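Foltthorpe Civic Forum
Board: External Relations and Twinning
Topic: Should the town renew its friendship agreement with Diromel?

Thien_Ho
Posted 12 April 2021

Members will be aware that the friendship agreement between Foltthorpe and Diromel expires in September. The town council has invited written comments from residents before it decides whether to renew. I should be grateful if members would set out their views in this thread, which I shall forward to the clerk in full.

The present agreement provides for 2 exchange visits in each term and an annual grant of £1,000 towards travel. It places no duty on either town in matters of trade.

Binh.Vuong
I support renewal on the existing terms. A town of our size has few direct links abroad, and this one has been maintained through several changes of administration on both sides. The schools in particular have relied upon it. 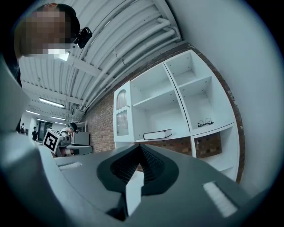
I would add that the grant has not risen since the agreement was first signed. If the council wishes the visits to continue, it should consider whether the sum remains adequate.

G_Thao
I must disagree with the previous contributor. The agreement was drafted when letters and visits were the only practical means of contact. Much of that work is now done by the county through its own partnership office, and residents are in effect paying for it twice. I do not object to friendship with Diromel. I object to a separate budget line for it.

Binh.Vuong
The county office deals with regional authorities. It has never, to my knowledge, arranged a visit for a Foltthorpe school. If G_Thao has seen a document that says otherwise, I should be glad of the reference.

G_Thao
The county's published terms permit it to act for any town council that asks. Ours has not asked. That is a failing of the council and should not be held against the county.

Hoa Dang
May I draw attention to the position of Brastard? Its council allowed a similar agreement to lapse and later sought to revive it. The partner town had by then signed with another authority, and the talks took 3 years. I take no firm view on the grant, but I would caution against letting the date pass without a decision.

Tuan_La
I agree with Hoa Dang on the timetable. On the substance, I would suggest that the following points be put to the clerk:

1. That the agreement be extended for a short period on its present terms while comments are considered.
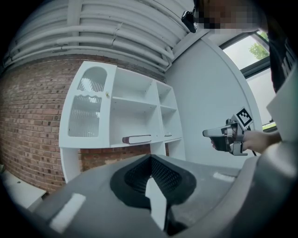

2. That the county be asked in writing whether it would arrange school visits, and at what cost.

3. That the council in Diromel be consulted before any change to the grant is announced.

G_Thao
I could accept points 2 and 3. An extension under point 1 should carry a fixed end date, or it will become a renewal by another name.

Binh.Vuong
A fixed end date is acceptable to me, provided that visits already agreed go ahead.

Thien_Ho
Thank you. I shall record point 1 as amended by G_Thao, with Binh.Vuong's condition noted beside it. Further comments may be added until the thread is forwarded.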